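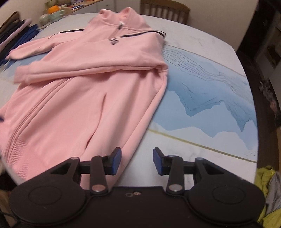 Do you zip a jacket up before you fold it? I do, all the way to the top, and then I lay it face up and bring the sleeves in before I touch the hem.

I came to that answer the slow way. I spent most of June folding clothes with Yamila Pereyra, who runs a little alterations shop called Prindska on the main street in Dinville, and who has opinions about sweatshirts that most people save for politics. My own system up to then was the chair. You know the chair! Everything I'd worn once but wasn't ready to wash went on it, and by the end of the week you couldn't have sat down if you'd wanted to.

Yamila's first rule is to get off the bed. Beds are soft, the fabric sinks, and your nice straight edge wanders off on you. She wants a table, and a round one is fine as long as there's room to spread the thing out flat. I clear the breakfast dishes, wipe up the crumbs and get going with my second coffee.

Then the jacket. A zip-up with a tall collar is fussier than a T-shirt, and I used to fight the collar by folding it down, which left a crease right where it touches my chin. Now I let it stand up a bit and leave it alone. One sleeve goes straight across the body, smoothed from the shoulder out to the cuff (mine still bunches at the cuff, and Yamila still reaches over and flattens it). The other sleeve goes over the top of that. If the fabric is brushed and soft, run your palm down it once, lightly, and don't press.

Check the pockets before the hem comes up. I once folded a ballpoint into a pale sweatshirt and found out 2 weeks later. After that it's the bottom edge up to the chest, one fold for a deep shelf and another for a drawer, and the whole bundle gets turned over so the collar is on top when you open the closet.

I timed myself on my first real pile, 19 pieces, and it took most of an hour. These days I can do that in 15 minutes with the radio on. My neighbors the Benítez family swear by rolling, and I tried it for their sake, but a thick sweatshirt rolls up into something like a loaf of bread and then won't stay put.

I did buy one gadget, a Wuvetti folding board, for $79 (I know, I know). It's great for dress shirts. For anything with a zipper and a collar it's useless, so it lives behind the dryer and I do the jackets by hand, blue things in one pile and everything else wherever it fits. The chair is back in the kitchen now, and my sister has already hung her purse on it.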